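## 4. Comparing the two hand-held grippers on bedding 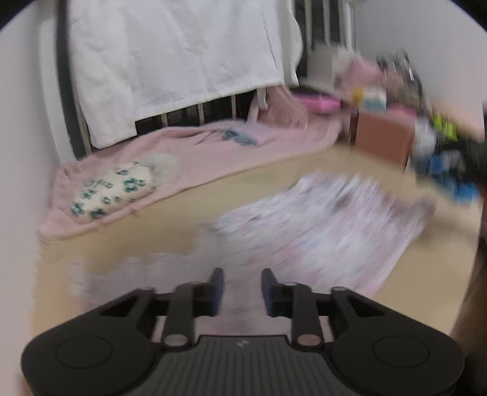

### 4.1 What was compared, and why we were doubtful

**Figure 3.** View from the hand-held gripper in a bedroom trial, jaws open, with a patterned pink-and-white blanket on the floor ahead. Note the motion blur on the blanket compared with the bed at left.

The claim we set out to test is a common one: that demonstrations recorded with a hand-held gripper carry over to a robot arm with little loss, whatever the object. Most of the support for it comes from rigid things such as cups and blocks. Bedding is a harder case. It has no fixed shape, it hides its own edges, and a small error in where the jaws close can decide whether the cloth comes up at all.

We used two tools. The first, which we call the Plorner, has two upright finger jaws driven by a pair of linkage arms, with a dark blue pad on the inner face of each jaw (Figure 3). The second, the Keane, has a single moving finger closing against a fixed one. Both were carried by the same operator, and both sets of recordings were put through the same training code with the same settings. The arm, the controller and the wrist mount were left alone between conditions. Only the tool tip and its matching data changed.

### 4.2 Recordings

We kept 303 recordings in all, after throwing out those in which tracking was lost before the jaws first closed. The task was to pick up a blanket or sheet from the floor by an edge and lay it on a bed. Pouran Arabzadeh marked every recording by hand for the moment of first contact, and did so before any policy had been trained, so the marks could not be bent towards the result we wanted.

Blur was a bigger nuisance than we had expected. In Figure 3 the folded light-blue cloth on the bed can still be picked out, while the blanket on the floor has smeared. It is fair to ask what a policy can learn about the edge of a cloth from images of this sort. We did not remove blurred recordings. Doing so would have flattered both tools, and it would have told us nothing about data gathered at the speed people really work.

### 4.3 Results on the arm

Each policy was given 100 attempts in our test room at Nolside, with the blanket dropped afresh before every attempt. The Plorner policy succeeded in 63. The Keane policy did worse on first contact but better once it had hold of the cloth, and its final score fell within the spread we see when the same policy is simply trained again from a different random seed. We therefore make no claim that one tool is better than the other for this task.

That may seem a timid reading. A paired test on the raw counts does favour the Plorner, and we could have stopped there. But the test treats the attempts as independent, and they were not: failures came in runs, often after the blanket had landed with a corner tucked under. When we grouped attempts by how the blanket lay, most of the gap went away.

For comparison, the operator repeated the task with the Plorner in hand and succeeded in 98 of 100 attempts. The tool, then, is able to do the job. What is lost is lost somewhere between the recording and the arm, and our set-up cannot say where. Camera delay, jaw force and the difference in reach are all candidates. We looked only at the first, by replaying recordings with the image stream shifted in time, and found that small shifts hurt both policies by a similar amount.

### 4.4 Limits

One operator made all the recordings, and her habit of approaching the cloth from the right shows plainly in both policies. A second set from our partners at Tatstead was gathered with an earlier version of the jaw pads and is not pooled here.

We also did not measure pad wear. The Plorner pads were changed once, midway through the arm trials, and the failure rate dropped for a short while afterwards. With a single change this could easily be chance, but anyone repeating the work should log it. Jaw force was set by the maker's default for both tools and was not tuned.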